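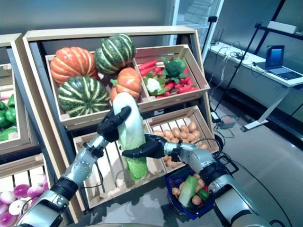 Pultley's farm shop has its autumn veg in, and what a colourful lot it is! More than 300 people came through the door on opening weekend, says manager Zulkifli Khoo, who has wanted a proper produce stand since May. Striped pumpkins, orange ones and dark green ones, share the wooden crates with red peppers and potatoes, and the napa cabbages are lovely and long with crinkly green tips. Khoo slices his into soup with plenty of ginger. The shop is at 19 Katport Road and soup tasting starts at noon on 29/10/2023, free to all.

© Pultley News | Contact us | Back to top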